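How to write a back-cover blurb for your novel

A blurb is the short text on the back of a book or on its sales page. It's there to get a reader to open the first chapter. Keep it under 187 words if you can, and write it after the final draft is done.

Step 1. Name your main character

Use the full name once, then the first name. Limit yourself to two named characters. My first try for The Drukell Road had 8 names in it, and my editor, Melaniia Stasiv, crossed out all but the ferry pilot, Tkachuk.

Step 2. State the trouble

Say what the character wants and what's in the way. One or two sentences will do. Use the present tense, even if the novel is written in the past.

Leave the backstory out. If a reader needs to know about the war or the divorce to follow the blurb, give it half a line. 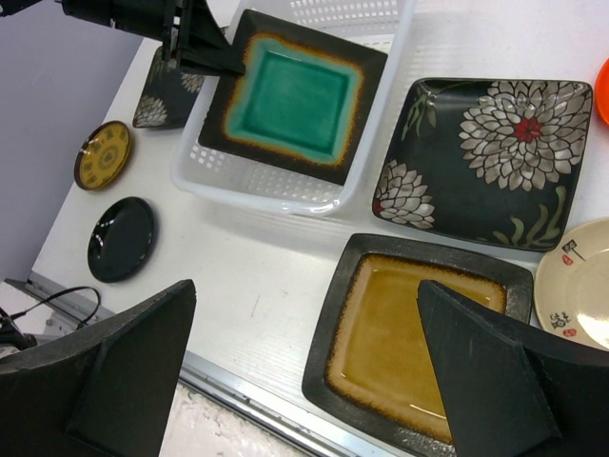 Step 3. Stop before the ending

Take nothing from the last half of the book. Finish on a choice the character has to make - a plain statement usually works better than a question.

Step 4. Read it aloud

Mark any spot where you run out of breath and split the sentence there. Check the spelling of names and places against the manuscript. I had Wiraleo spelled two ways right up to the proofs.

Leave it for a day, then try to cut another ten words before you send it off.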